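Put the Bleeding Kit Where People Can Reach It

Plondport bought 70 bleeding control kits last November, and I was glad to see it. Each one has a tourniquet, pressure bandages, gauze, gloves and a pair of shears. They went into schools, the library, the ferry office and both gyms. The trouble is where they ended up inside those buildings.

At the Pirihi recreation center the kit is in the manager's office, in a cabinet, behind a door that locks when the manager goes home at 6 p.m. The building stays open until 10. At the library it is on a shelf in the staff room. I asked at the front desk where it was, and the clerk had to make a phone call to find out.

A person with a badly cut artery can bleed to death in a few minutes. An ambulance out to the Durkosen side of town can't be counted on to get there in that time, and I don't blame the crews for it. The road is what it is. Whatever happens in those first minutes will be done by whoever is standing nearby, with whatever they can get their hands on.

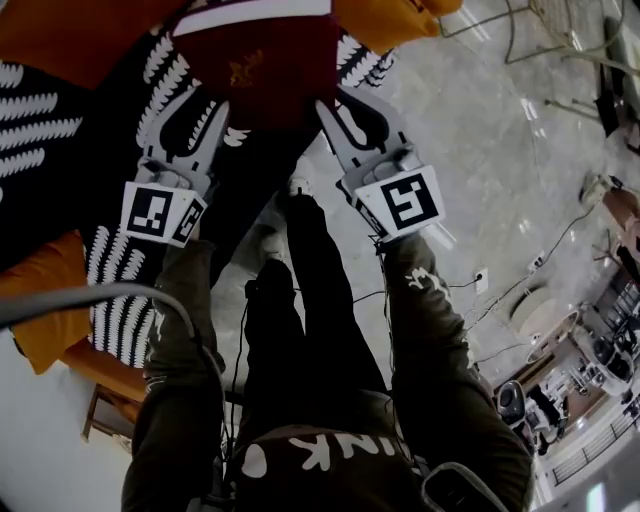 The usual argument for locking the kits up is theft. Arnel Manalo, who runs facilities for the town, told me a replacement costs up to $200 and that he has to answer for it if one walks off. I understand his position. But we settled this question with defibrillators years ago. Those cost far more, and we hang them in hallways in plain sight, in boxes with an alarm on the door. A bleeding kit could go in the same box or right beside it.

The second argument is that untrained people will do harm with a tourniquet. A tourniquet put on badly is a real problem, and training does help. The class at the Doltivano fire hall takes one evening and I would like every coach and teacher in town to sit through it. Amado Ambrosio, who teaches it, spends most of the evening on plain direct pressure: find where the blood is coming from, push hard, and don't lift your hand to check. Anyone can learn that much. They can do it better with a bandage and gloves than with a gym towel.

He has taught 400 people so far. He would like to reach 1000, but the town pays for only one class a month and the waiting list is already long. A second class would be money well spent. I'd put it ahead of buying more kits.

Moving the ones we have costs almost nothing. Take them out of the offices, mount them next to the defibrillators, and put up a sign that can be read from across the room. Check the contents when the defibrillator batteries get checked. The recreation center could do it this week with a drill and four screws.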